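New trays on the shelf at Cuevas, and a Saturday-sized queue to match

November 21, 2021

Well, the trays have landed! If you've walked past Cuevas this week and wondered why the window was full of orange, it's because the woven bamboo ones we've been going on about since March have finally turned up, and I've been in there three times already (once for work, twice for myself, don't tell my other half).

For anyone who missed the spring newsletter, this all started when Cirilo Manríquez closed his old stall on Plondov Street and took over the corner shop next to the launderette. He'd sold baskets for years, mostly big log baskets and those tall ones people stick umbrellas in, and he wanted something smaller for people in flats. I live in a flat. My kitchen has one drawer and it doesn't open all the way, so I was all ears.

He ordered 200 trays to begin with, in two sizes, and then got cold feet and thought he'd be giving them away as Christmas presents until he was ninety. By closing time on the first day he had 49 left. I was there at the end, leaning on the counter and getting in the way, and he kept going into the back to check he hadn't missed a box. There's another 400 on order, which should see us through to the new year, though he wouldn't give me a date and I did ask more than once.

What are people doing with them? All sorts. The woman in front of me wanted the little square one for her keys and bus pass. Somebody else was buying four of the bigger ones for bread at a christening. I've got mine by the kettle with the tea bags in, and the second one has gone in the bathroom, where it's holding hair grips and a tube of hand cream and looking far too smart for the rest of the room.

Cirilo's advice on looking after them is short. Wipe with a damp cloth, dry them properly, don't leave them sitting on the radiator. He says a bit of kitchen paper underneath is a good idea if you're putting fruit in, particularly plums. I asked about the dishwasher and got a look.

They're also turning up in the tidying sessions at the Dindon Rooms, which a few of you have written in about. It's a very gentle sort of evening, you bring a carrier bag of odds and ends from home and sort it out on a table with other people doing the same, and there's tea. I took my entire drawer last time, the one that doesn't open, and came home with half of it. The trays are good for the bits you need to see, and a plastic basket does nicely for everything else. I've become quite attached to the small square one with the braided rim. It's a lovely warm colour against a white table, and the weave is much finer than I expected.
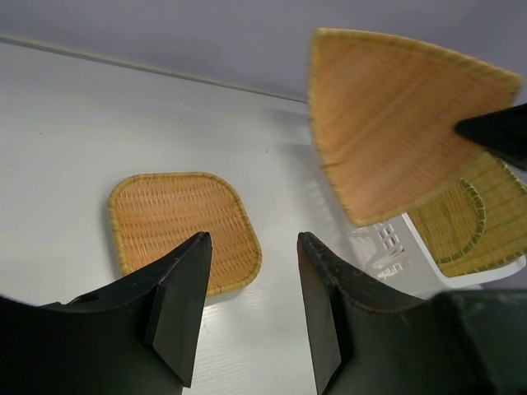
Where and when

Cuevas is open from ten until half past five, with a break for lunch that moves about a bit, so knock if the light's on. He takes cards now, hooray. If you want trays put by from the next delivery, leave your name in the book on the counter and say which size you're after, small or large.

The sessions at the Dindon Rooms start at seven and you don't need to book. Bring a bag or a box to take things home in, and a mug if you've got a favourite. Anything you decide to part with can go on the swap table by the door, and whatever's left at the end goes to the Plolura shop, who are short of kitchen things at the moment and would be very glad of saucepans with their lids.

I'll be at the next one with the bathroom cabinet. Wish me luck, there are at least two thermometers in there and I'm fairly sure one of them belongs to my sister.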